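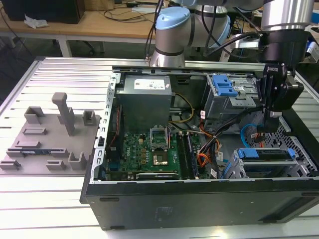 Ticket 178: Bird log entries saved under the wrong year
Product: Plovano Desktop, version 7
Opened by: Hussam Qudah
Opened: 29 Aug 2021
Status: Solved

Original report

Hi all! First, I love this program. I've kept my backyard and lake counts in Plovano for years and it still makes me happy every time the species map fills in. But something strange is going on with my old desktop, the one I use for typing up notebooks. Every sighting I enter now lands in January 2002. I put in a whole morning at Krasniqi Lake (green herons! two young ones with the fluff still on!) and the program filed it ahead of everything else I own.

If I fix the year by hand the entry moves to the right spot, so the data itself seems fine. The next new entry goes back to 2002 again.

What I tried before writing

Restarted Plovano. No change.
Reinstalled version 7 over the top. No change, but all my custom tags survived, so hooray for that.
Made a new empty log. First entry: January 2002.
Opened the same log on my laptop. New entries there get the correct date.

Reply from Plovano support

Hi Hussam, great report, and congratulations on the herons! Plovano takes the date for new entries straight from the computer's clock. Could you look at the clock in the corner of the screen right after a cold start? And is the desktop on a power strip that gets switched off?

Follow-up from Hussam

Bingo. The clock says January 2002, and yes, I switch the strip off every night. I set the clock by hand, left the strip on overnight, and in the morning the date was still good. Switched the strip off for an hour and it was back to 2002.
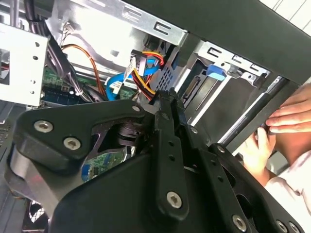

I also went back through the log and found 18 entries with the bad year. They're easy to spot, because I don't get many hummingbirds in January. Is there a way to fix them all in one go, or do I retype each one?

Reply from Plovano support

That points to the coin cell on the motherboard, a cheap part and a nice quick job. Shut down, unplug the power cord, and check your manual for the battery type before you buy one. Once the new one is in, set the date and time in the BIOS setup screen and save.

For the old entries, no retyping needed:

1. Back up the log (File, then Save Copy).
2. Sort by Date and select the January 2002 block.
3. Choose Edit, then Shift Dates, and type in the correct date for the first entry. The rest move by the same amount, so do each outing as its own batch.
4. Check the species map for the season before you save. 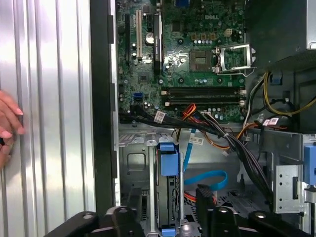 Resolution

New battery in, clock set, strip off all night, and the date held! Shift Dates worked beautifully. I did it in 8 batches, one per outing, and matched each against my paper notebook. One batch had a typo in the place name too (I'd written Dalmont Marsh twice for what should have been Dalmont Meadow), so I got to clean that up as well.

Feature request while I'm here: a small warning when a new entry is dated earlier than the last one would be wonderful. Thank you so much, closing this from my side.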